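Bedding drive reopens in August

The Drarkville bedding drive is back for another year, and the drop-off point has moved. Please bring donations to the side door of the Tondeck building, not to the library. The door is open from 4 in the afternoon until the early evening.

Last year the drive passed on around 300 sets of bedding to families moving into new homes in Drarkville and Skestalbridge. Sheets were in good supply. Pillows and single blankets ran out first, and we had to turn down several requests before the end of the month.

Griet Leemans is running the sorting room again. She asks that everything be washed, dried and folded before it comes in. Sheets should be tied in sets with the size written on a slip of paper - a strip of masking tape works too. Fitted sheets with worn elastic can go in the rag bin by the door.
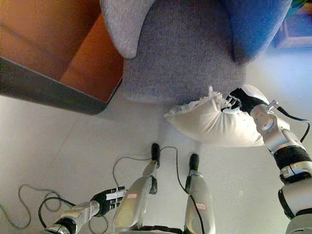 We can't take electric blankets, mattresses or anything with a feather filling this year. Crib bedding is welcome if it still has its care label.

Somboon is lending us its van for deliveries to Skestalbridge, and we still need a second driver for the evening run. If you can help, leave your name and phone number at the Tondeck front desk. Larger loads can be picked up from your home if you call ahead.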